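Search this site Enter keywords Go

How to wrap a bouquet in a paper cone

There are plenty of guides to this already and most of them want you to buy a kit. I have tried two of the kits. One had a plastic former in it that was harder to use than my own hand, and the other had a sheet of stickers. You can do the job with one sheet of paper, a bit of tape and a flat table, and I remain to be convinced that anything else helps.

What you need

A bunch of flowers, real or artificial. Artificial ones are easier to learn on, as you can pull the thing apart as often as you like.
One square of wrapping paper in a plain, strong colour.
Tape. Sold as "florist's tape" it costs more. I used ordinary.
Scissors.

People will tell you the paper has to be a special floral grade. The roll I bought from Plesdale said as much on the label, 125 different uses and so on, and it creased exactly like the cheap stuff. Buy whichever colour you like and ignore the rest.

1. Sort the stems

Take off anything low down that will bulk out the bottom of the cone. With artificial stems you may find the wire is far too long. Bend the end back on itself instead of cutting it, at least the first time, then if the bunch comes out lopsided you can still change your mind.

Put the heads at slightly different heights. I don't hold with the rule about odd numbers. I have done it both ways and no visitor has ever remarked on it.

2. Lay the paper like a diamond

One corner points at you, one points away. Lay the bunch down the middle with the heads near the far corner and the stems coming towards you. If the heads sit well inside the paper, move them up. The commonest fault I see is flowers that have sunk out of sight.

3. Roll, don't fold

Bring the left corner over the stems and hold it. Keep that hand still at the narrow end and bring the right side over with the other, pulling a little as you go. The narrow end should be tight and the wide end should be loose. Some guides say to fold first and then roll, which in my hands gives a flat envelope with flowers sticking out of it.

4. Tape it

One piece along the seam, one round the narrow end. Stand the roll of tape on its edge within reach before you start rolling, or you will be hunting for it with both hands full.

5. Check the shape
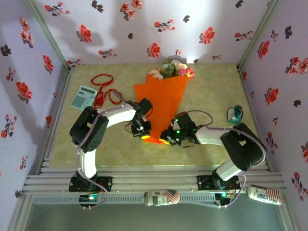 Dionysis Christodoulou

Look for a long cone with a narrow tip, and the heads gathered at the wide end. Bright orange paper with pink, peach, light blue and green in the bunch sounds like too much, and I would have said so myself, but a single loud colour round several soft ones holds together well enough. A patterned paper would have fought with the flowers.

If the cone gapes at the seam, take the tape off and roll it again from step 3. Adding more tape only makes a gaping cone with more tape on it.

What it costs

I keep a calculator on the table when I make these up, mainly out of suspicion. Work out the paper by the sheet, not by the roll, and count the sheets you spoil. A Kiltano kit boasts that it saves 7 minutes a bouquet - I'd like to see who timed it.

Ribbon is up to you. I leave it off.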